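Imprimir | Enviar por correo electrónico

Dayana Lozano: «La factura de la luz se entiende mejor cuando la miras con los vecinos»

Quedamos con Dayana Lozano un lunes a media mañana, en el bajo que la cooperativa Boltanik tiene alquilado junto al mercado de Bautista, y lo primero que hace es preguntarnos si hemos desayunado. Lleva desde abril con el teléfono pegado a la oreja, entre el ayuntamiento, la distribuidora y las comunidades de propietarios, pero saca tiempo para un café largo y para explicarnos, con una paciencia que se agradece, en qué anda el autoconsumo compartido del barrio.

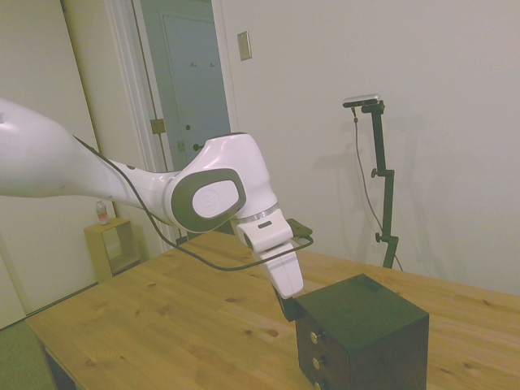
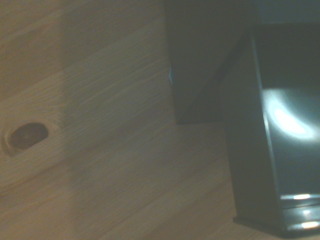
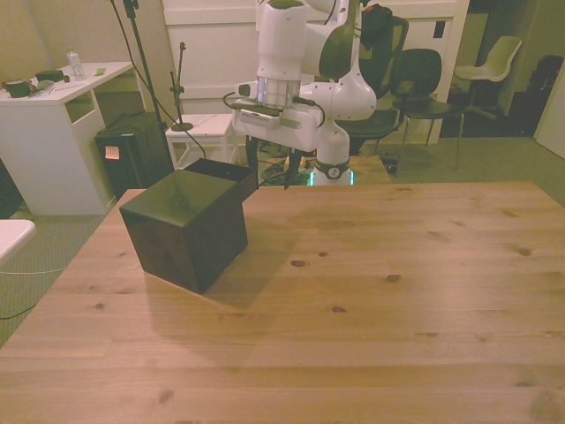
Una mesa de madera clara y muchas horas de conversación.

De un tejado sin uso a una comunidad energética

La historia empieza en la cubierta del antiguo almacén de Rollness, una nave de techo bajo y bien orientada que llevaba años sin más visita que la de las palomas. Dayana, que es ingeniera pero prefiere presentarse como vecina, pasaba por delante cada mañana camino del trabajo. «Me daba rabia, te lo digo así. Veía aquel tejado al sol todo el día y luego subía a casa de mi madre, que vive en un segundo interior, y la encontraba con la manta puesta por no encender el radiador. Y pensaba que entre una cosa y la otra había cuatro calles, que alguna manera tenía que haber de juntarlas.»

La manera existía, aunque tardó en dar con ella. En el autoconsumo colectivo, varias viviendas próximas se reparten la producción de una misma instalación solar, de modo que quien no tiene tejado propio, o lo tiene a la sombra, puede participar igual. Los propietarios de la nave cedieron la cubierta a cambio de una parte de la energía, y en una reunión que se alargó hasta las once de la noche se apuntaron las primeras familias.

«Aquella reunión fue preciosa y fue un desastre, las dos cosas», recuerda riéndose. «Yo había preparado una presentación larguísima, con gráficos, con la curva de consumo, con todo, y a los diez minutos una señora levantó la mano y me preguntó si le iban a cortar la luz cuando lloviera. Cerré el ordenador – fue la mejor decisión que he tomado en todo esto – y nos pusimos a hablar. Le conté que seguiría conectada a la red como siempre, con su contrato y su comercializadora, y que lo de los paneles se le descontaría aparte. Se quedó tranquila ella y se quedaron tranquilos los demás, porque la duda la tenían casi todos.»

El papeleo, ese invierno largo

Si se le pregunta por lo más difícil, no lo duda ni un segundo: los trámites. Montar los paneles les llevó dos semanas. Conseguir que la energía se repartiera de verdad en las facturas les llevó bastante más, y todavía hoy guarda en un archivador azul las copias de cada solicitud, con sus anotaciones a lápiz en los márgenes.

«El acuerdo de reparto lo firmamos tres veces. La primera faltaba un decimal en los coeficientes, y la suma no daba exactamente uno. La segunda, uno de los vecinos había cambiado el titular del contrato, que antes estaba a nombre de su padre, y hubo que recoger otra vez todas las firmas. Imagínate, subir y bajar escaleras por el barrio entero con la carpeta debajo del brazo. Eso sí, te digo una cosa, nunca he tomado tanto café ni he conocido tantas cocinas.»

Durante esos meses, la instalación ya producía, pero en los recibos no aparecía nada, y hubo quien se desanimó. Tres familias se dieron de baja. Dayana lo cuenta sin reproche y con algo de pena, y añade que dos de ellas han vuelto a preguntar. «Yo las entiendo perfectamente. Has puesto un dinero, te han dicho que la luz va a bajar y cada mes te llega lo mismo. Ahí no valen discursos. Lo que hicimos fue mandar un mensaje todos los viernes, aunque fuera para decir que seguíamos esperando.»

Aprender a poner la lavadora a mediodía

Con la compensación ya en marcha llegó la parte que más le gusta, la de las costumbres. Boltanik organiza en el local un taller que bautizaron como Tomadum, por una palabra que se inventó la hija pequeña de una socia y que se quedó. No tiene más secreto que llevar la última factura y un lápiz. Se van leyendo las líneas una por una: la potencia contratada, la energía consumida, los excedentes, el alquiler del contador.

«Hay gente que lleva toda la vida pagando una potencia que no necesita», explica. «Vienen convencidos de que el problema es el frigorífico, el pobre, que siempre carga con las culpas, y luego vemos que están pagando una potencia pensada para una cocina que ya no tienen. O al revés, que la han bajado tanto que les salta el automático cada vez que coinciden el horno y el secador. Cada casa es un mundo y por eso no me gusta dar recetas.»

Lo que sí aconseja a quien pueda hacerlo es mover al centro del día los consumos gordos. El lavavajillas, la lavadora, el termo si lleva programador. Reconoce que para quien sale de casa a las siete y vuelve de noche es más complicado, y que en esos hogares el ahorro se nota menos. «Eso hay que decirlo desde el principio. A mi cuñado se lo dije y se apuntó igual, y ahora deja la lavadora programada y me manda fotos del cielo cuando está despejado, como si los paneles los hubiera puesto él.»

Cuando cambian las reglas

Le preocupa, y aquí baja un poco la voz y aparta la taza, que las ayudas públicas vayan y vengan sin que un proyecto pequeño pueda hacer planes. La subvención con la que contaban para la segunda cubierta se cerró antes de que pudieran completar el expediente, y han tenido que rehacer las cuentas con aportaciones de los socios.

«Una empresa grande tiene un departamento que se dedica solo a mirar boletines. Aquí lo miro yo por la noche, cuando se duermen los niños. No pido que nos regalen nada, de verdad que no. Pido que si una convocatoria dice que hay plazo hasta una fecha, lo haya, y que cuando llames por teléfono te conteste alguien que sepa lo que es un reparto entre vecinos. Con eso tiraríamos muchísimo.»

La segunda cubierta, cuenta, será la del polideportivo, si el informe de la estructura sale bien. Hay lista de espera, y en ella está por fin su madre, que se quedó fuera de la primera fase por vivir un poco más lejos de lo que permitía el trazado y que desde entonces se lo recuerda cada domingo a la hora de comer. «Me dice que monto una comunidad energética para todo el mundo menos para ella. Y mira, algo de razón tiene la mujer.»

Antes de despedirnos nos acompaña hasta la puerta y nos pide que pongamos el horario del taller, que luego la gente va y se encuentra cerrado: los lunes, a las seis y media de la tarde, en el local de Boltanik, con la factura más reciente que se tenga a mano. Si se ha perdido, también se puede ir, que allí ayudan a descargarla.

Imprimir | Enviar por correo electrónico

Suscríbete a nuestro boletín y recibe las próximas entrevistas en tu correo. Puedes darte de baja cuando quieras.

Utilizamos cookies propias y de terceros para mejorar la navegación. Si continúas en esta página, entendemos que aceptas su uso. Aceptar | Más información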